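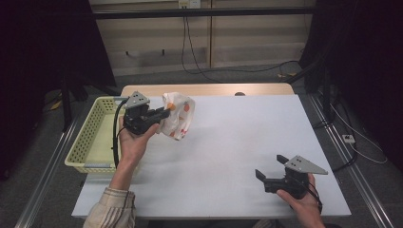
Left gripper holding a crumpled plastic bag with orange and red print, right gripper open and low over the table. Yellow basket to the left.

Gallery: hand-held gripper stations, equipment planning
Posted Tuesday, August 22, 2023

We have been asked a few times what a gripper station costs to set up and what you need to have in the room before the boxes arrive. This page puts our planning notes next to a couple of pictures of the work. The notes were written by Mercy Mutiso, who looks after the equipment budget at Wercombe, with additions from Itzel Lozano at our Wotcombe site.

The short version is that we put in for 2 stations in February and the grippers were the easy part of the order. The furniture, power and cabling took longer to settle and got less attention in the first draft than they should have.

Table and top

Buy the table first and measure everything else from it. We use an ordinary wooden table with a white top laid over it. The white top is a separate line in the budget and we suggest you keep it that way, as it will be replaced more often than the table. Matte is worth paying for. Itzel tried a gloss sheet at Wotcombe and sent it back within the week - the overhead lights showed up in it as bright patches and the operators complained of sore eyes by mid-afternoon.

Check the height with the person who will be using it. A table that is comfortable for typing is too low for someone working on their feet with a gripper in each hand, and leg risers are cheap if you order them with the table.

Grippers

Order in pairs, left and right. We got quotes from Nzioka and from Bukby. Nzioka was dearer per pair but included spare fingers in the price, and Bukby charged for them separately. Once we added the spares to the Bukby quote there was very little between the two, so lead time decided it. Ask for the finger price in writing whichever way you go. Fingers are the part you will be reordering.

If the supplier will send you the print files for the fingers, take them, even if you have no printer. A local print shop can fill a gap while you wait on a shipment. Our allowance is $242 per station per year for fingers, screws and small fittings. We don't yet have a full year of spending to check that against.

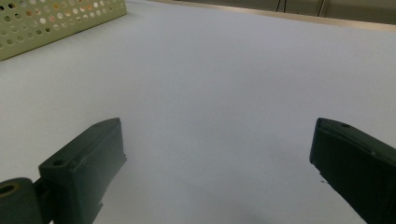
Dark green fingers, open, with nothing between them. Perforated container at the top left.

Fingers should be looked over at the start of each shift. Scuffs on the faces are normal and don't need a replacement. A crack at a screw hole does. Write the date on the bag when you open a new set, or you will have no idea how long they last when it comes time to do next year's numbers.

Cables and power

This is where our first budget was short. Allow for longer cables than the supplier's drawing shows, with enough slack that the operator can reach the whole table without a pull at the wrist. Find out where the wall outlets are before you choose the spot for the table. At Wotcombe the table had to be turned end for end on the second day, and the cable covers had already been cut to length.

Put down for a power strip at each station and one more as a spare. If your building needs electrical gear tested and tagged before use, book that early. Ours held things up longer than the freight did.

Baskets and items

Perforated plastic baskets are fine and cost next to nothing. Buy the same size throughout so they stack and so the operators aren't relearning the reach every time one is swapped. The items to be handled can come from any supermarket - soft packets and bags, cartons, tubs. We budgeted for 20 items per station and a top-up every month. Bags go soft and tear with handling, so buy more of those than of anything rigid.

Still to be priced

A better floor mat for the operator, a second stool, and shelving for the spare parts, which are currently in a drawer with the stationery. Mercy is collecting quotes on all of these and the page will be updated when they are in. Anyone planning a similar station is welcome to a copy of the spreadsheet. Ask at the Wercombe office and say which site you are with, as the freight figures are different for each.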